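Thu 10 June
Bench 2, wrist camera comparison on the Pikow arm

Carrying on from the opaque parts. Those were fine with both cameras, so today is clear containers only. Same arm, same Mangubat two-finger gripper, same pick script. Only the camera changes.

Setup
Brudska camera first, then the small Fliltport one on the same bracket. Exposure locked at the value Fermín Olivares used for the cardboard boxes. Overhead lights on, blinds down. Hand-eye calibration redone after each swap – don't skip this, the bracket has some play in it.

Runs
30 picks per camera, container moved by hand between picks.
Brudska: 8 misses. Most were the fingers closing too high and riding up the wall.
Fliltport: 2 misses, but a slower cycle. It waits on the second view every time.

Edge finder
Gets the rim most of the time. The side walls are the problem. It kept picking up wood grain through the container and fitting a line to that. Threshold at 102 gets rid of most of the grain and also most of the far wall, so no gain there.

Approach view, oblique, container upright on the bench top. Soft and grainy, and the right wall hardly separates from the wood. The small white highlight on the right is the brightest thing in it.
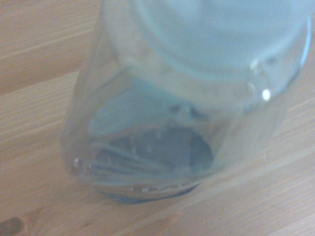 To do
Try a plain dark mat under the container, same script.
Lower the gain and see if the grain noise drops.
Ask Fermín if the second view can be taken while the arm is still moving.
Tighten or replace the bracket before the July runs.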